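Oct 25, 2021

ok. Fadbridge 120 recap thread. still can't feel two of my fingers so typing is what it is

1/
for anyone new: gravel race, starts and ends in Fadbridge, 120 miles on the long course. canceled last year, moved from March to October this year, so nobody had any idea what the roads would be like. answer: wet

2/
bib 2086. which sounds like a huge field until you find out they start the numbers at 2000. classic

3/
rollout was neutral behind a pickup for the first few miles and then VERY not neutral. dropped my arm warmers trying to stuff them in a pocket. gone. if you found a navy pair near the grain elevator they're mine

4/
first hour way too fast. I knew it was too fast. did it anyway. front group had a bunch of Wattanapong kit in it and they were just rotating through like it was a Tuesday night ride, no talking, no looking back

5/
got popped on the second climb. fine. sat up, ate, found a group of six or so going my speed. best part of the day tbh

6/
Windulport checkpoint. pickles, flat cola, boiled potatoes with way too much salt. had four potatoes. would of had more but the group was leaving

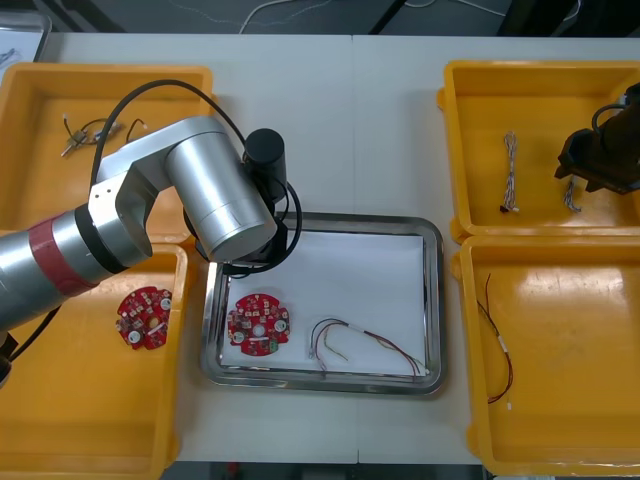

7/
tires, because people keep asking in my DMs:
Starker 42s front and rear, 30 psi. went back and forth on this all week. 30 was right for the mud and a little squirmy on the paved bits. no flats. would run the same again

8/
the bad section. after Windulport you turn north onto a minimum maintenance road and it's peanut butter for three miles. everybody walking. some people carrying. I had a paint stirrer taped to the top tube for scraping and it was the best 0 dollars I ever spent

9/
lost my group in there. half stopped to clean drivetrains, two were way up the road. rode alone for almost two hours into the wind. not my favorite two hours

10/
bottle math was bad. started with two, refilled two at the checkpoint, needed three. ended up filling from a hose at a church, thank you church

11/
the course file had an extra turn in it around mile 90 btw. I went right, the arrows went left. followed the arrows. a guy in front of me followed his computer and I didnt see him again till the finish. always the arrows

12/
last climb. legs just gone. smallest gear, weaving, got passed by a tandem. they said good job and meant it and it was awful

13/
3465 feet of climbing on my computer for the day. which on paper isn't a lot?? it's all in the last third. look at the profile before you sign up, I did not

14/
finish is down the main street in Fadbridge, cowbells, a guy with a hose for your bike (line was long, worth it). chili at the fire station. two bowls

15/
results — mid pack in my age group, which I will take. goal was daylight and I got daylight, by maybe twenty minutes

16/
things to change:
- third bottle
- real gloves, not the summer ones
- start further back and stay there
- chain lube. a whole bottle. mine was squeaking from mile 70 on and I'm sorry to everyone who had to hear it

17/
organizers are saying it goes back to March next season. colder, but the dirt should be frozen hard if we get lucky. registration usually opens in the winter and the long course fills first so dont wait on it

18/
bike is still in the garage covered in Windulport. not touching it til the weekend. bottom bracket is making a noise

19/
oh and if you were the person in the orange vest who gave me half a bar at mile 100, dm me, I owe you a whole bar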